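Project report — trial of the Tavo picking kit
Yasaman Daneshvar, February 27, 2018

What we had to do: decide if the Tavo kit (sold by Skirdale) is worth buying for the second year lab. We had it on loan for 9 days. Skirdale do the gripper fingers, the software and a phone support line, arm not included.

Set up took most of two days. Manual is OK up to the calibration chapter, then it refers to a menu that isnt there. Rang support, got an answer the same afternoon — fair enough. Clamped the bin down after that as it kept shifting and we had to calibrate again.

Test was bin picking with plain blocks, red and green, tipped in any old way. 21 runs in total.

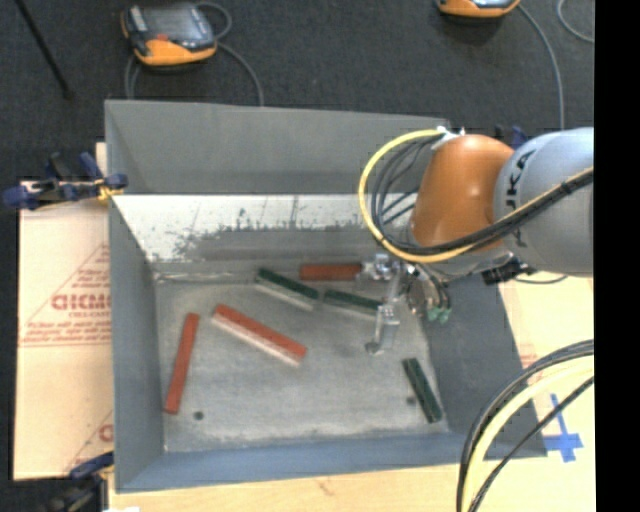
Results mixed. 6 runs stopped with a grip error and had to be restarted by hand. Worst were blocks close to a wall, the planner just gives up instead of trying another angle. Blocks out in the open were mostly no trouble. Speed is slow on default settings, didnt have time to tune it.

Compared on paper with the Nunddale kit, which Dr Hashemi's group looked at in November. Nunddale costs more but the wall problem is menitoned as fixed. Not tested by us.

Reccomendation: ask Skirdale for 2 more weeks and the new planner version before paying. Cable routing also needs sorting. Run log is in appendix B.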